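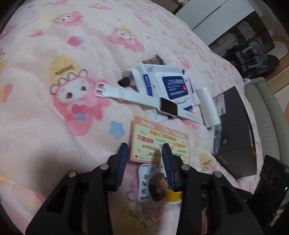 Slide 1 – pink fleece blanket, rabbit print with crowns.

Get mic check done before doors. Water on the lectern, clicker in left hand.

Open: hi, I'm Apinya Chaiyaporn, in-house comms at Isik, nine years, agency before that. Talk is on internal newsletters. Staff email. The thing everyone gets and deletes.

Ask for hands – who writes one? Who reads their own company's? Wait for the laugh, don't rush it.

Where we were. Isik, 218 staff, three sites. Newsletter every two weeks, 13 items on average. Opens fine, clicks terrible. Warehouse crew mostly never saw it, no work email on the floor. We were writing for head office and calling it all-staff.

Story: the parking notice. Item 11 of 13, under the bake sale. Gate closed for resurfacing, line of cars back to the main road at 7:30 am. Site manager says why weren't we told. We told you. Item 11. (Keep this short, ran way over in rehearsal.)

NEXT SLIDE

What we changed. Say these slow.

Cut to 4 items. Hard limit. Fifth one waits for the next issue, even if it's from the CEO. Had that fight once, in May, it was a charity bike ride.

300 words total. Not per item, total. People gasp at this. Show the before and after of the pension piece – 640 words down to 70 plus a link.

Subject line says what's inside. "Isik Insider Issue 46" tells you nothing. "Gate 2 closed until Thursday" style. Mayuree Somboon on my team rewrote every subject line for a quarter and we just sent hers. Credit her by name, she's in the third row I think.

Print it. One side, letter size, by the time clock and in the break room. Supervisors read out item one at shift start. Cheap. Worked better than the app.

Ah yes the app. Don't trash the app, vendor may be in the room. Just say sign-ups stalled and we stopped paying.

NEXT SLIDE

Who sends what. Biggest headache wasn't writing, it was aproval. Six people signing off a paragraph about the canteen. Now: one owner per item, one approver, noon deadline, no reply by noon means it goes. Legal gets pay and safety items only. Took two months to get everybody to agree and one missed deadline to get them to believe it.

Compare with Gruteck – they kept the long version and added a summary on top. Fine for them, mostly desk staff. Jurčo went monthly, told me they regret it, news is stale when it lands. Check they're OK with me saying so?? If no answer by lunch, drop Jurčo and say "another firm".

NEXT SLIDE

Measuring. Opens lie, mail software opens things by itself. We stop around 20 people at shift change and ask one question, what's happening this week. If they can name one item, good. Before: almost none could. After: more than half. Small numbers, say so, someone always asks.

Stuff that flopped: the quiz. Video from the leadership team, eleven minutes, oh boy. Employee of the month photo – people liked it but they hated being asked to pose.

Close: take your last issue, cross out everything the reader can't use this week, count what's left. Then pause.

Handout link on last slide, template is the Kendameck one, blank version, free to copy. Remeber to thank the AV people.

Questions – if quiet, start with translation, we do two languages and it doubles the layout time.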